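Totix to refurbish 1147 desktop computers for local schools

July 1, 2020

Computer repair firm Totix has started work on 1147 retired desktop computers, which will go to schools and adult learning centres in November. The machines were given by Custidov, which is closing 24 of its offices.

Each tower is laid on its side and opened before anything is tested. The processor and its socket are checked, old thermal paste is cleaned away and new memory is fitted. Drives are wiped or replaced.

"Most of these towers have years left in them," said Eftychia Tsoukalas, workshop manager at Totix. "The usual faults are small ones – a tired coin-cell battery, a bent pin in the socket, a fan full of dust."

Working on the processor and socket with the side panel off:
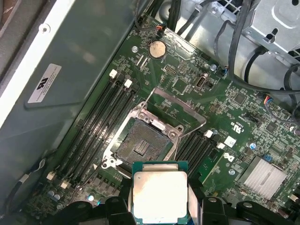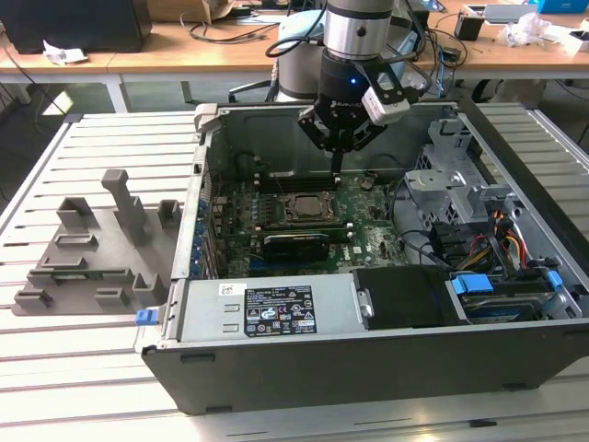
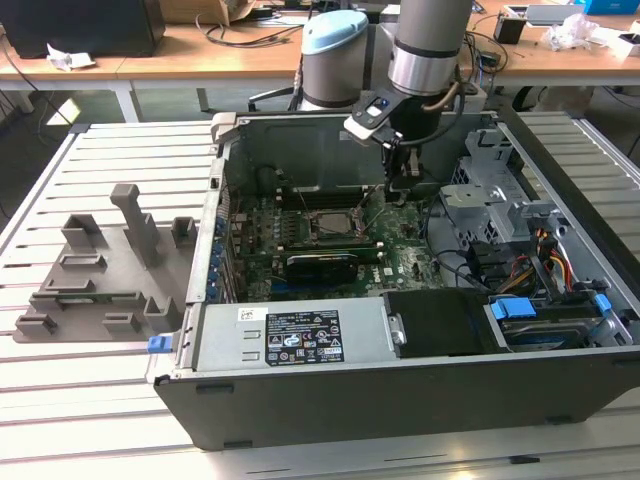 Computers that can't be repaired will be stripped for parts. Memory, power supplies and drive clips in good order go back on the shelf, and the metal goes to the recycler Liapis.

Schools may ask for up to 30 computers each. Keyboards and mice are included, but screens are not. Requests should be sent in writing to Lambros Fragkou at the Totix office in Tollon, stating how many machines are needed and which rooms they are for. Applications from last year need to be sent again.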